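Shared workshop arm: putting a slice on a plate, week whatever

Started by solderfume, 8 January 2022

solderfume wrote:
Right, progress of a sort. For anyone who missed the last thread, this is the arm at the shared workshop, two fingers, parallel jaws, two white tables pushed together, and a stated ambition of making somebody's breakfast before any of us retire. Currently it moves one flat yellow slice on to one blue plate. The script is called Malline and runs to 1842 lines, a fair number of which are me swearing in comments.

Gripper force is a bare number from 0 to 1000 in our setup, no units, don't ask. I've left it at 500 because it was the middle.
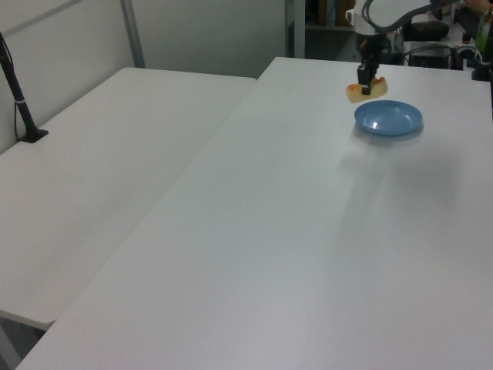

What I can't settle is the approach. Coming straight down on a flat thing with two downward fingers means either you get a good bite or you get a very expensive table tapper. I've been pinching near the centre and going in low. Slide along afterwards, or lift and come down again? Opinions please, I know you have them.

gantrygoat wrote:
Lift. Always lift. If you slide at that height, one day the slice will catch the rim of the plate and you'll be chasing crockery round the room.

tepid_flux wrote:
Disagree with goat, as is traditional. A higher lift means more travel, more wobble and a bigger drop if it lets go. Keep it low and go up just enough to clear the rim. You know how tall the plate is. It's a plate.

gantrygoat wrote:
You know how tall THAT plate is.

tepid_flux wrote:
He's got one plate, goat.

brasswasher wrote:
Never mind the path, 500 is daft for something that flat. I run my Nimri jaws at 46 on the same sort of scale for anything I'd like to see again. Start at nothing and creep up until it stops slipping.

solderfume wrote:
Tried creeping up. Under 300 mine doesn't so much grip as express an interest.

brasswasher wrote:
Then your finger pads are rubbish. Bit of silicone sheet, double-sided tape, done in ten minutes.

Wovavum_fan wrote:
Can I ask why two tables? Ours had a seam like that and the arm was clamped to one side while the work was on the other. Every time someone leaned on the wrong one, the whole calibration went for a walk. We lost most of a February to it.

solderfume wrote:
Two tables because that's what the workshop had. They're not quite level with each other either, before you start. Plate lives on the one table and stays there, I'm not brave enough to cross the border.

Wovavum_fan wrote:
Bolt them together anyway.

gantrygoat wrote:
And tidy your cables.

solderfume wrote:
The cables are load-bearing. Going to try tepid's low path with brass's pads, which should annoy everyone equally. Line 622 is where the height gets set, if anybody's got a copy and wants to fiddle.

gantrygoat wrote:
Lift.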